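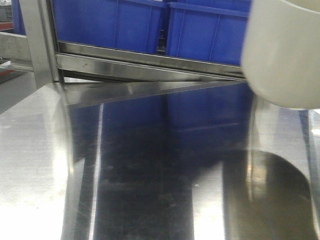 3.2 House rules for handling dishes

I should say up front that our rules came out of arguments, mostly between me and Keith Kerslake, and we wrote the first version in January on one sheet of paper. The standards we read cover force limits and fencing pretty well, but they're thin on what a gripper may touch when the thing it's holding ends up in front of somebody's dinner.

Rule one: no finger contact with the table. On bare steel you pay for every sloppy approach with a scratch, and reflections make the height hard to judge from the wrist camera.

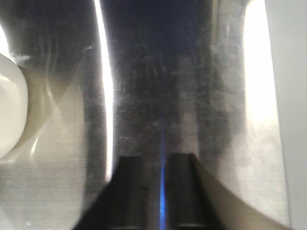 Bergþóra Dalsgaard wanted a fixed stand-off for all objects. I didn't – a shallow dish and a tall one need different approaches – so we settled on one value per object class, written down before the run and never changed halfway through.

Rule two is about pausing. If the operator can't tell where the rim is, the arm stops and backs out the way it came.
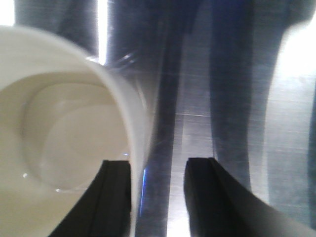 We log each of those stops, even the silly ones, and Anselmo Soler reads the log before we touch any settings. Rule three says to grip at the rim and keep the rest of the fingers off the eating surface as far as the shape allows. Figure 3 shows a rim grip on a bowl, with the edge between the two fingers.

Figure 3. Rim grip, wrist view. 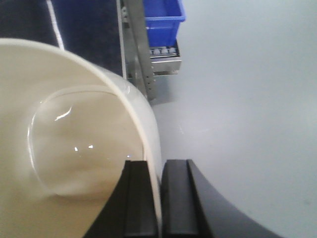

Page last changed: March 1, 2026

I'm still not happy with the wording of rule three, and Section 3.3 goes into why.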